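The Swap Shelf Is Back for April!

If you missed it last spring, the Swap Shelf is the simplest thing we run, and I love it. You bring in something small and good that you no longer use, you take home something somebody else brought, and that's the whole deal. Puzzles, card games, yarn, cookie cutters, seed packets — all welcome! Last year 500 items changed hands, and my kitchen drawers are still the better for it.

The shelf lives on the second floor of the Riden Street branch, past the large print books. Drop-off opens at 10 a.m., and you can bring up to 40 things per household (yes, somebody asked!). Please tape down loose lids and write a few words on a slip if a set is missing pieces.
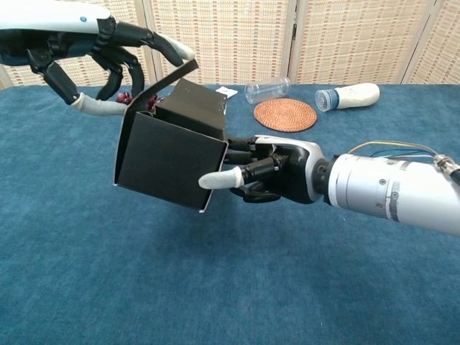

A black cardboard box, open over a blue tabletop.

Zohreh Bagheri is running the craft corner again, and she has a great plan for fabric scraps this time: everything gets sorted by color and tied up in bundles, so you can grab enough for a pillow or a small quilt without digging. She would especially love buttons and zippers.

We can't take clothing, medicine or anything with a battery in it. Books go to the sale cart downstairs as usual — ask at the front desk and they'll point you to it.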